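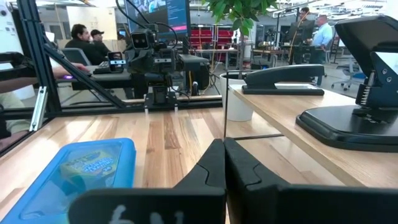 Black stapler and blue plastic case on the tabletop.

Dutbridge Employees Savings Club
Minutes of the October meeting

Present: Mireille Pichon (chair), Maëlys Chauvin (minutes), Tom Rilteck, Joan Dalgleish, and members as signed in.
Apologies: A. Flinitz.

The meeting opened at 6:10 p.m.

1. Minutes of the previous meeting
Accepted with one correction. Under item 4, "quarterly" should read "monthly." Joan Dalgleish moved, Tom Rilteck seconded.

2. Matters arising
The change of mailing address has gone through at the bank and statements are now coming to the new box. The old box stays open until the end of the year in case anything is sent there by mistake. Tom still has one key to return.

3. Rate on the club's main account
Mireille reported that the bank has written to say the rate on the main account will not change for now. Several members said they had seen better rates offered to new customers at the same branch. Mireille has asked whether the club can move to the newer account without closing the old one. The branch said it could be done but wanted the request in writing, signed by two officers.

There was a discussion of whether to leave the bank altogether. Joan said that the last move took most of a winter and that payroll deductions went to the wrong place twice. Others felt the difference in interest was worth some trouble. It was agreed to ask for the newer account first and look at other banks only if the answer is no.

Action: Mireille and Joan to sign and send the letter before the next meeting.

4. Fixed-term deposit
The club's fixed-term deposit comes due shortly. If no instruction is given, the bank renews it for the same term at whatever rate is posted that day. Maëlys read out the notice. Members were against a long renewal while rates are moving. A motion to renew for 3 months, and to review after that, was carried. Tom voted against and asked that this be recorded. He would have preferred to put the whole sum in the main account so that it could be drawn on for holiday withdrawals.

Action: Maëlys to send the instruction to the branch and keep a copy.

5. Holiday withdrawals
Requests have started to come in. The rule remains 5 working days' notice, and forms must be signed by the member in person. Two forms came back this month without signatures and have been returned.

A member asked whether the form could be sent by email. Mireille said the rules as written do not allow it and a change would have to go to the annual meeting — she has no objection to it going on the agenda.

6. Minimum balance
The question was raised again of whether members should keep at least $100 in their accounts. The current rules say nothing about a minimum. Joan said that small balances cost the club as much in paperwork as large ones. Others said that people on short hours should not be pushed out, and that the club was set up for them in the first place. No vote was taken. The item is held over.

7. Petty cash and supplies
Petty cash stands at $227. Receipts were passed around and initialed. The printer at the Dutbridge office is due for toner and it was agreed to buy one cartridge now. Tom asked that receipts be dated on the back when they are handed in, as last month's were hard to match up.

8. Loan inquiry
A member had asked in writing whether the club would lend against savings. Mireille will reply that it does not make loans, and will enclose the page of the rules that covers this. Maëlys noted that the same question came up last spring and suggested adding a line to the new member sheet. Agreed.

9. Other business
The door code for the meeting room has changed. Members should get the new one from Joan and not write it on the sign-in sheet.

Joan asked for someone to cover the collection desk over lunch while she is away. Maëlys will do it.

The meeting closed at 7:25 p.m. The next meeting will be in the same room — start time 6:00 p.m.

Minutes taken by Maëlys Chauvin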